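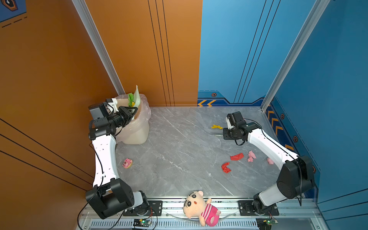
I didn't paint the inside of the cupboard under the stairs for eleven years, and I can tell you exactly why: I hate painting small spaces. Your elbows hit everything, the smell has nowhere to go, and there's always one corner you can only reach with your cheek pressed against the wet wall you've just done. But in February I gave in and did it, and then I got the bug and did the pantry, the boot room and the loo as well (my family have asked me to stop). So these are my tips for boxy little rooms, in no particular order.

Empty it completely. I know. You think you can shuffle things from one side to the other as you go, and you can, but you'll get paint on the hoover. Take everything out, put it in the hall and let the mess annoy you into finishing.

Wash the walls first. Sugar soap, a sponge, then a second sponge with clean water. The pantry at our old place in Plikley had a film of cooking grease up by the ceiling that you couldn't see at all, and the emulsion simply slid off it. I had to sand the lot back and start again!

Go bolder than you would in a proper room. You only look at the inside of a cupboard for a few seconds at a time, so a colour that would drive you mad in the lounge is lovely behind a door. Orange and blue are a smashing pair if you're feeling brave. Paint one wall in each and let them meet in the corner.

Getting that corner straight is the bit everyone asks me about. Paint the lighter colour first and take it a little way round on to the next wall. Leave it overnight, and I do mean overnight, then run your tape down the corner over the paint you've just done. Now the clever part: brush a bit more of the light colour along the edge of the tape and let that dry. It fills any tiny gaps, so when the dark colour goes on it can't creep underneath. Pull the tape off slowly while the last coat is still a touch tacky, folding it back on itself.

If you want stripes or thin lines, don't bother with a brush. I use the narrow tape they sell for model aeroplanes, mask either side of the line and dab the colour in with an old make-up sponge. Diagonals are easier than they look. Pencil dots, long ruler, done.

Do the floor last and think about what's going to land on it. I wanted white vinyl for the boot room and I'm so glad I was talked out of it by the man in the flooring shop in Susmont. Grey with a marble pattern hides dust, fluff and muddy drips far better than anything plain. Warm the sheet up indoors for a day before you cut it (mine lay across the spare bed) and cut it too big, then trim. A fresh blade for every side. 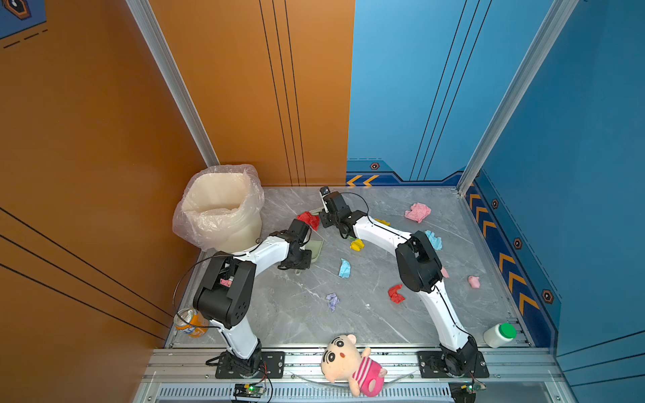
Grey marble pattern on the floor, with orange and blue walls.

Put a bin in there. Any little room near a door collects wrappers, receipts and empty bottles, and if there's a bin in the back corner with a liner in it, a decent share of them will go in. I keep spare liners flat in the bottom underneath the one in use, so a new one's always to hand.

Light matters more than paint. Our under-stairs cupboard had one sad bulb and whatever I put on the walls looked brown. I bought a stick-on Rarnen strip light with a motion sensor for the top of the door frame, and it's been a joy. If yours is going near a shelf, stick it to the front edge facing backwards or you'll just get glare.

For touch-ups, decant the last of each tin into a clean jam jar, fill it as near to the lid as you can and write the colour and the room on the side. I've got 6 of them lined up on the garage shelf. Shake, dab, put it back. Much easier than wrestling with a rusty tin.

Oh, and prop the door open while it's all drying! A wedge of folded cardboard will do it. I let the boot room door swing shut on the second coat and it stuck fast to the frame, and I had to get the wallpaper scraper to it at half past ten at night.

Next time I'll do shelves, including the lining paper question, which I have changed my mind about twice.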